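The Lamp Walk of Rellach

The Lamp Walk is a religious procession held every February in the hill town of Rellach. I've been to it three times now, and since most of what I could find in print before my first visit was either very short or very wrong, I'm writing up what I know in one place. Think of it as an encyclopedia entry by somebody who got her shoes muddy (and whose Latin is poor, so please forgive the church terms).

Name

In Rellach people just call it the Walk. The older name is the Halim Vigil, after the chapel of Halim, where it ends. You'll see both on the printed prayer cards, sometimes on the same card! Visitors from the coast tend to say "Candle Night," and people in town will know what you mean, but they do wince a little, as the flames are oil lamps and always have been.

Origins

The feast behind it is Candlemas, the day when Christians remember Mary and Joseph bringing the infant Jesus to the Temple and old Simeon calling him a light to the nations. Blessing candles on that day is a very old custom all over the Christian world. What Rellach did was take the blessing outdoors.

The local story goes that one winter the river rose and cut the town off from its parish church, so the families on the Halim side carried their lamps uphill and prayed in a shepherd's chapel instead. I love that story and I have no idea whether it's true. The parish register mentions lamp oil bought for the vigil, and that's the oldest written trace I've been shown. It says nothing about a flood. My own guess is that the flood and the procession were two separate memories that got told together for so long that they stuck.

The evening itself

Everyone gathers outside the parish church at 5 p.m., when there's still a bit of gray light left. The priest blesses the oil first and the lamps second, and then there's a reading from Luke. After that the bell rings and people start up the hill road, children in front, which surprised me the first year - I'd expected clergy to lead. The idea is that the children stand for the child being carried in, and the grown-ups follow.

The road to Halim is 2 miles long and steep near the top. There are stops along the way, each at a stone marker, and at each one somebody reads a verse and the crowd sings the same short refrain. By the last stop you will know it whether you want to or not. I still hum it doing dishes.

Rellach has 2,000 residents, and in my second year 300 people made the whole climb. A good many others come out to their gates with a lamp, wait for the procession to pass, and go back in to get supper on the stove. That counts as taking part, by the way. I asked!

The lamps

The traditional lamp is a small clay bowl with a pinched lip for the wick, called a fletum. Families keep them for generations, and a chipped one is considered perfectly good. New ones are made at Trultaso, the next village down the valley, and sold from a table by the church door. You carry yours in both hands, close to the chest, and if it goes out you relight it from a neighbor's. Matches are frowned on once the walk has begun.

At the chapel

Halim chapel is tiny and most people stay outside. The lamps are set along the low wall, the Song of Simeon is sung ("Lord, now lettest thou thy servant depart in peace"), and then there's a long silence that I find hard to write about. I'm not a great one for silence, usually. Bread with anise seed is passed around afterward, and people drift back down in little groups, talking much louder than they did going up. 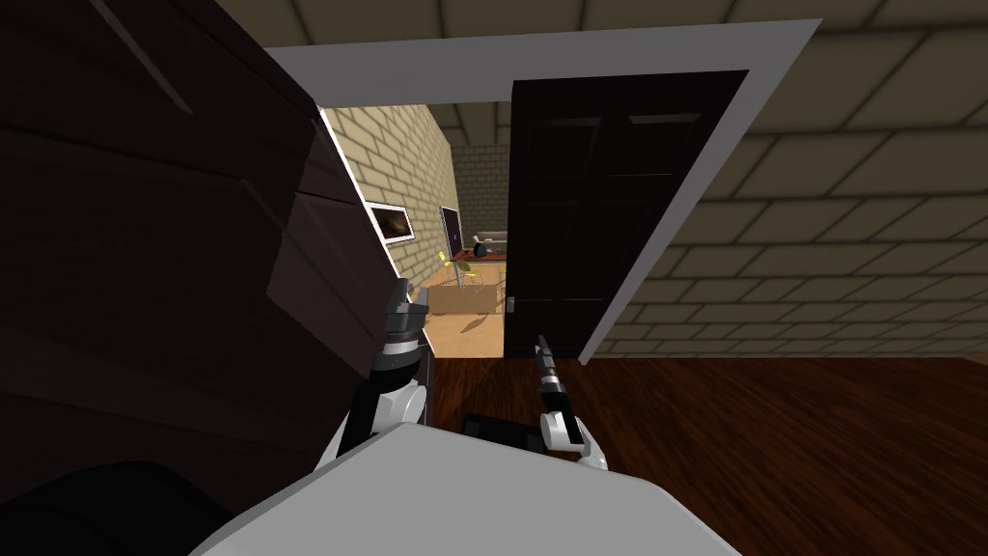 Differences from Candlemas elsewhere

In most parishes the procession is short, often just from the door to the altar, and the candles go home with the people as a blessing on the house. Rellach families leave their lamps on the wall overnight and fetch them in the morning - so the hill is dotted with people at breakfast time, all looking for the right bowl. Some mark theirs underneath with a thumbprint or an initial. I didn't, my first year, and I came home with a much nicer one than I'd brought. I took it back up the next February and left it where I'd found it.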